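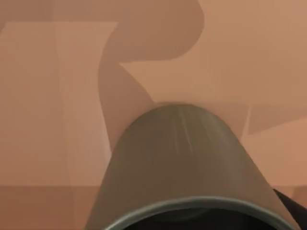
Simulated Grasping Cell - Inspection Checklist With Comments
Applies to: Skelik render and control bench, Prindinero arm models, wrist view and overhead view
Issued: January, replaces the previous sheet

Fill this in before a batch of simulated episodes goes out to anyone outside the bench. A batch is 2,000 episodes unless the job card says otherwise. Mark each item Y, N or NA. An N needs a comment and a name beside it. NA needs a comment as well, as we have had too many NAs that meant "did not look".

The comments under each item are from the last inspection, on the can and cup batch. They stay on the sheet until the next inspection replaces them.

PART A - BEFORE OPENING ANY EPISODES

A1. Job card matches the batch folder (arm model, object set, number of episodes, random seed range).
Y
Comment: Seed range on the card was written by hand and hard to read. Retyped.

A2. Simulator version is the one approved for release.
Y

A3. Arm limits file is the current one. Joint speed, joint travel and grip force caps all present.
Y
Comment: All present. The grip force cap is now stored in newtons only. Older files had a percentage of motor current, and those must not be mixed in. If you open a limits file and the grip value is 100, stop and check the unit before doing anything else.

A4. Object set has been checked for scale. Every object measured in the simulator against its entry in the object list.
N
Comment: One bowl was ten times too small. It had been exported in centimetres and read in as millimetres. Pulled from the set, along with the episodes that used it. Remaining objects good.

A5. Object masses entered, no defaults left in.
Y
Comment: The default mass is one kilogram, so search for exactly that value. Two true one-kilogram objects are listed by name at the bottom of the object list so they don't get flagged every time.

PART B - CAMERA VIEWS

B1. Each camera is mounted where the mount drawing says it is.
Y

B2. Lens values in the simulator match the lens values on the card.
Y
Comment: A very close object will look stretched toward the bottom of the wrist view. A can near the camera comes out tapered, narrow at one end and wide at the other. Do not mark it N on looks alone. Compare the lens values and the object measurement from A4. If both are right, the view is right.

B3. Gripper finger is visible in the wrist view at the point of grasp.
Y, with comment
Comment: In close views there may be only a dark wedge in a bottom corner, against the side of the object. The rule asks for some part of a finger at the point of grasp. It does not ask for the whole finger. Where no part shows at all, list the episode number. Past inspectors have passed these by reading the joint values instead. Joint values are item D2 and do not count here.

B4. Near clipping distance is set short enough that nearby objects are not sliced open.
Y
Comment: Look at rims and lips. A lip that runs out of the picture at the bottom is fine. A lip with a straight bite out of it well inside the picture is clipping.

B5. Object can be told from the background.
Y
Comment: A grey-green object against tan and peach surfaces is easy enough to pick out, even where the top edge goes a bit hazy. The trouble is with the pale objects. Three pale cups in this set nearly vanish under the brightest light setting. Left in, with a note on the release card.

B6. Shadows are switched on and fall in a sensible direction.
Y
Comment: Large soft-edged shadows on the background surfaces are normal for this light setup. A dark curving shape behind the object is to be treated as a shadow unless you have reason to think it is solid. If in doubt, open the scene file and look for a part in that position. Please do not guess from the picture and write down a part name.

B7. Highlights are not blown out to pure white.
Y
Comment: Faint pale streaks on a matte surface are acceptable.

PART C - CONTACT AND COLLISION

C1. Contact logging is on for both fingers.
Y

C2. A finger that appears to touch an object in the picture has a contact entry in the log.
N
Comment: Checked on the sample only. Four mismatches, all at the first moment of touch. The picture and the log are written a step apart. Raised with the Grolutach plug-in maintainers. Until it is fixed, allow one step either way and say so on the release card.

C3. No finger passes into an object deeper than the allowed overlap.
Y
Comment: Use the log for this. From the wrist view alone you cannot tell a finger pressed on the side of a can from one slightly inside it.

C4. Hollow objects are modelled as hollow.
Y
Comment: Cans and cups with an open end have to let a finger in. Check the collision shape as well as the drawn shape. A dark opening in the picture shows only that the drawn shape has one. We had a whole set last year with solid plugs behind the openings, and the arm learned to rest its fingers on thin air.

C5. Table, walls and ledges carry collision shapes.
Y
Comment: Plain flat surfaces all look alike in the render. Work from the scene file part list, top to bottom, and tick each one.

C6. Grip force stays under the cap for the full episode, including release.
Y
Comment: Highest peak was at release. Under the cap.

PART D - EPISODE RECORDS

D1. Every episode has a start, an end and a result flag.
N
Comment: Some had no result flag. They were stopped by the time limit and the flag was never written. Treat a missing flag as a failed episode. Do not watch the last picture and decide for yourself, one still picture does not show whether a grasp held.

D2. Joint values are continuous, with no jumps.
Y

D3. Success flag agrees with the object's final position.
Y
Comment: Sampled. The flag is set when the object is inside the target zone and the fingers are open. It says nothing about how the object got there. Pushed objects count as successes under the present rule, and the Briggs side would like that changed. Not an inspection matter, but recorded here so it isn't lost.

D4. Failed episodes kept, not deleted.
Y
Comment: Kept in a separate folder. Total after removals in this batch is 849 successes. The rest are failures and go out with the batch. Please do not "tidy" the failures. Whoever trains on this needs to know what share of attempts went wrong.

D5. Every picture is marked as simulated in its record.
Y
Comment: The mark goes in the record, not on the picture itself. Good practice is to check a few by opening the record cold, without the folder name to help you.

PART E - BEFORE ANYTHING RUNS ON A REAL ARM

This part is filled in at the cell, not at the desk. A Y in Parts A to D does not carry over to Part E.

E1. Limits file on the real controller has been compared line by line with the simulated one.
Y
Comment: Real cell has a lower speed cap. The lower value governs, always.

E2. Emergency stop tested from both positions, with the arm moving slowly and nothing in the gripper.
Y

E3. Guard gate stops the arm when opened. Arm does not restart when the gate is closed.
Y
Comment: Restart takes a separate press of the reset button, outside the gate. The button label is worn. New label ordered.

E4. First run at reduced speed with one person at the stop and no one inside the guard.
Y

E5. First objects are light and unbreakable.
Y
Comment: Empty metal cans are all right if the edges are rolled. Check each lip with a gloved finger. Two had a sharp burr and went in the bin.

E6. Behaviour that was never seen in simulation is written down and the run stopped.
NA
Comment: None seen in the first run. The item is NA only for that run and has to be answered again for the next.

E7. Gripper pads inspected for wear and colour change.
Y
Comment: Left pad is starting to polish. Fine for now, look again next month.

NOTES ON SAMPLING

Out of 2,000 episodes, open at least 100 in full. Pick them with the random picker. Picking by hand leads people to the tidy ones near the front of the folder. For each one opened, look at the first picture, the last picture and the point of grasp in both views.

If one sampled episode fails an item in Part C, open the ten on either side of it. If any of those fail as well, the whole batch goes back.

Two people should do the sampling and split the list. Compare answers on B5 and B6 especially, as those come down to judgment and eyesight. Where the two disagree, record both answers and leave the item as N until it is settled.

OPEN ITEMS CARRIED FORWARD

A4 - bowl to be re-exported at the right scale and measured again
B5 - pale cups, decide whether the brightest light setting stays
C2 - one-step gap between picture and log, waiting on Grolutach
D1 - result flag to be written on time limit
E3 - reset button label

Sign the paper copy and leave it in the tray by the cell. The scanned copy goes in the batch folder beside the release card.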